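Nachbarschaftshilfe Drekville – Haus & Werkstatt
Eingestellt im Oktober, 21:19 Uhr, von Bindu Nambiar
Drucken | Per E-Mail versenden

Holztisch klebt nach dem Ölen – was tun?

Ich habe unseren Esstisch abgeschliffen und mit Hartöl von Okatance gestrichen, und zwar großzügig, weil ich ein großzügiger Mensch bin. Inzwischen sind zwei Wochen um, und die Platte hält alles fest, was man ihr anvertraut: Servietten, Ellbogen, die Stromrechnung. Länge 122 cm, Breite 70, falls das jemand wissen will. Muss ich noch mal ganz runter, oder wird das von selbst?

Bindu Nambiar

holzwurm_loncombe
Von selbst wird da wenig. Du hast den Überschuss nicht abgenommen, das Öl ist oben angetrocknet und unten beleidigt. Nimm ein weißes Pad und einen Schluck frisches Öl, reib die klebrige Schicht in Faserrichtung an und wisch sofort mit einem Baumwolltuch alles runter. Wirklich alles.
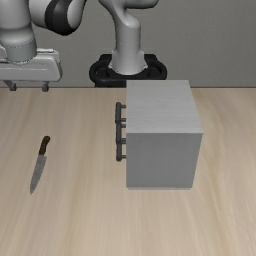
Danach zwei Tage Ruhe bei 21 Grad und offenem Fenster. Bleibt es klebrig, hilft nur der Schleifer, 120er und dann 180er Korn. Die Lappen bitte ausgebreitet draußen trocknen und nicht zusammengeknüllt in den Eimer werfen, die können sich selbst entzünden. Mein Schwager hat seitdem ein neues Carport.

tuhiwai70
Tischdecke drauf.

Kellerkind
Bei mir ging es mit Balsamterpentin weg, roch aber bis Weihnachten. Vorher an der Unterseite probieren. Welches Holz ist es denn? Eiche zickt mehr als Buche, finde ich jedenfalls.

Diese Seite verwendet Cookies. Mit der weiteren Nutzung stimmen Sie dem zu.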